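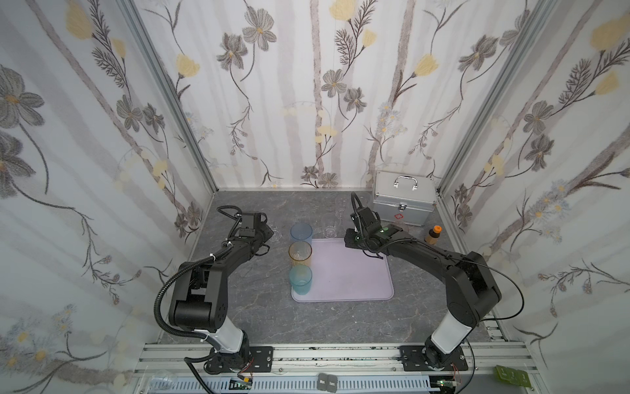

Home Robots Space Animals Ask Us

October
By Etornam Atinga
Reading time: 2 minutes

Two Arms That Learn to Tidy

Have you ever carried a cup with your eyes closed? It is not easy. A robot has the same problem, and so it needs practice.

The Cliltodus is a robot kit with two arms. It is made by a company called Zotora, and schools and clubs can buy it. Each arm has joints, like your shoulder, elbow and wrist. At the end there is a gripper. The gripper opens and closes, like when you pinch with two fingers.

Clear glass cups are difficult for the kit. Light goes through the glass, so the robot does not see well where the cup begins. Colored plastic cups are easier.

Akua Lamptey teaches a robot club in Brolbridge. Her club tried the kit for 40 days. "The children wanted it to be fast," she told me. "I wanted it to be gentle."

What did we like? The arms are strong and the book of lessons has 76 pages with many drawings. What did we not like? The first setup took 90 minutes, and a grown-up must help with the bolts.

New words
Joint: a place where the arm can bend.
Gripper: the robot's hand.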